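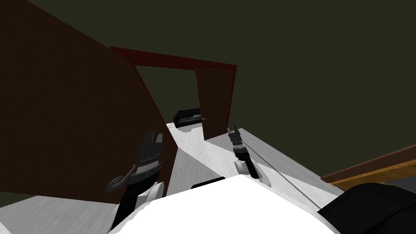
Head view, apartment sim, both arms forward

From: Kenneth Cruickshank
To: draltgate-users
Date: 20/06/2025
Subject: Re: [draltgate-users] left gripper opens by itself mid carry

Quick one before I lose the build machine. Same fault on our side, so no, it is not just your config. Answers inline, then what I found.

> We moved from the old Multell controller to the new one and now the
> left gripper lets go in the middle of a carry. No error, no warning,
> the log says "grasp held" the whole time. Right arm is fine. Anyone
> else? We are supposed to put this on the real arms in August and I
> am not happy about it.
>
> Also is the tilt in the head view normal or did we break that too?
>
> Olano

Carry first. Ran it 75 times overnight, same apartment, same start pose, only the seed changed. 9 drops, all left. Every one of them logged as held right up to the timeout. So the success numbers from that controller are no good, please don't quote them anywhere.

Tilt - can't say for yours. Ours leans hard too, the brick wall comes in on a slant and the ceiling takes up most of the top. I have not chased it. Post your head mount settings and I'll diff them against mine.
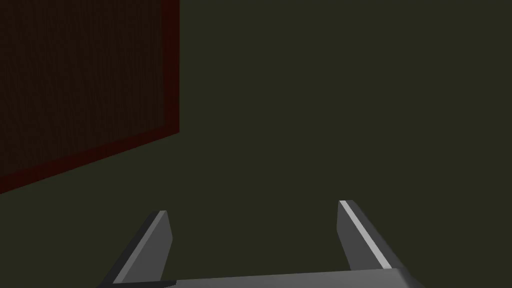 The held flag is the part that worries me, more than the drop. It gets set when the grasp closes and then it is never checked again until release. I stepped through a run by hand with the gripper view up next to the log, which is the only way I'd trust it right now. With the two fingers apart like that and only dark green background between them, there is no arguing about whether you have the object. The flag doesn't look at finger width at all. It should.

As for why it opens - I think its the watchdog. On the left side the command stream stalls for 2 control ticks when the arm planner replans, and the new controller treats a stall as "go to default". Default is open. Old one held last position. On the right side the replan runs in a different thread so you never see the stall. Bad run to look at is seed 1472, drops every time for me, try that one.

Workaround til there is a fix:

set the gripper default to hold last, both sides, not just left
turn off replan during carry if your path is short enough
log measured finger width every tick and compare it to the flag afterwards

With the first one in I get no drops on seed 1472. Have not rerun the full set yet so dont take that as fixed.

Please do NOT take this build to hardware. Falling cup in sim is a bad number in a table, on the real arms it is somebody's foot. If Ketilsson already has it on the bench machine somebody tell them to pull it today, I sent a mail but got no answer.

Still open: does a stall on the wrist joints do the same thing? Didn't test. If default for those is zero pose then we have a bigger problem than a gripper. Olano can you check that on yours, you have the longer carries.

Patch for the flag is half done, will send it to the list when it comples.

Kenneth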